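Table staff wanted, Pratiditz print and paper room

Pratiditz is looking for 2 people to join the paper room at Merkbridge from May. The work is stamping by hand: order sheets, gift tags and ruled record paper, mostly in red ink. You will also cut sheets, clean stamps and pack finished work for posting.

No experience is needed. You should have a steady hand and be happy doing the same job for a whole morning. Shifts start at 9 and you can sit or stand.

Practice sheets are ruled in a grid, and new starters fill several before moving on to paid orders. 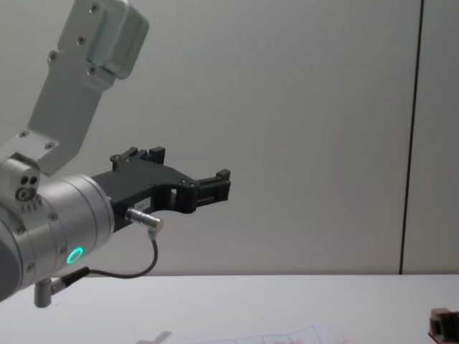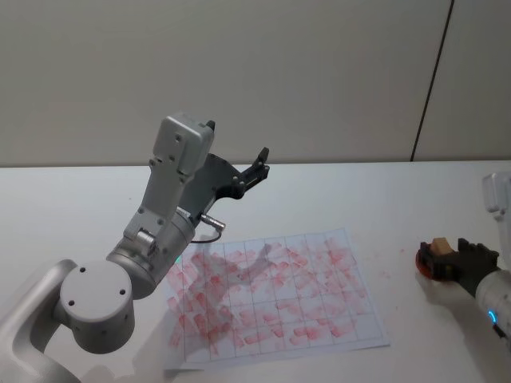
Training is paid at the normal rate and lasts 31 hours, spread over the first weeks. Ye-rin Wi runs it. Aprons are provided, but please wear old clothes underneath.

To apply, send a short letter to Corey Merrick at the Merkbridge office. Say which mornings you can work.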